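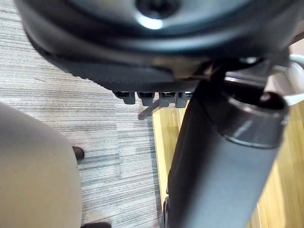 Dark shell, lighter rim around the hole.

Who runs Gidness?
Just me, Wian Buthelezi. I buy and sell secondhand household stuff from a unit behind the old Plultano bakery. My sister helps out in July when I go fishing.

Can I come by and look around?
Please do! Message me first though, I'm often out on a pickup. We're unit 22, and the door sticks, so give it a good shove.

Do you deliver?
Within town, yes. Small things go in my car and anything bigger goes with Valente, the moving firm next door (they're lovely, but they do charge by the stairs).

How long will you hold something for me?
3 days. I used to say a week and ended up tripping over a sofa all winter.

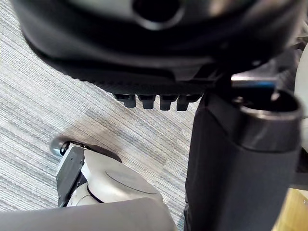

Black housing from underneath, with the four little tabs.

Will you buy my old things?
Maybe — send me a couple of photos and tell me what's wrong with it. I don't take mattresses or car seats.

Can I return something?
Yes, with the receipt, as long as it's in the state you got it. I refund the same way you paid.

Updated 2024-05-22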